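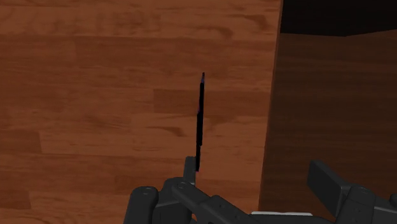
Planning thread: simulate first, or buy the arm now?

Last updated October 6, 2018

tesav_bench
Okay, I'm way too excited about this. Our shop at Tesavstead has $900 for a first small arm and gripper, and I've been building the bench in simulation before spending any of it. Wood tabletop, two-finger gripper, a thin black part standing upright at the left finger. I've already changed my mind twice about finger size!

Darragh Mac Giolla
Love the render, but I'd buy now. Thin parts are exactly where a sim will flatter you. Get a used arm, put $400 into it and keep the rest for fingers and cables – you will go through fingers.

gilcombe_rob
Disagree. We bought first at Gilcombe and the gripper wouldn't open wide enough for half our parts. An evening in a simulator would have caught that.

Darragh Mac Giolla
So would a ruler.

gilcombe_rob
Fair, but a ruler won't tell you if the elbow hits the shelf.

tesav_bench
Ha, the shelf is my next job. Has anyone dealt with Citov or Ó Gríofa for grippers? Citov quoted me five weeks. Ó Gríofa is cheaper but spare pads are $40 a pair.

mill_and_lathe
Citov, twice. Both came on time and the manual is readable. Ask what the mounting plate costs, it wasn't in my quote. Also budget for a power supply and an e-stop, people leave those off and then November comes and they're asking for more money.

tesav_bench
Plate wasn't in mine either, good catch! New plan – finish the reach check with the shelf in, order the gripper, then look for a used arm to fit it.

Darragh Mac Giolla
Arm first, please. Check the wrist bolt pattern before you order anything.

Related topics
Used arms: what to check before paying
Finger pads for narrow parts
Bench height and reach
Spare parts budget for year one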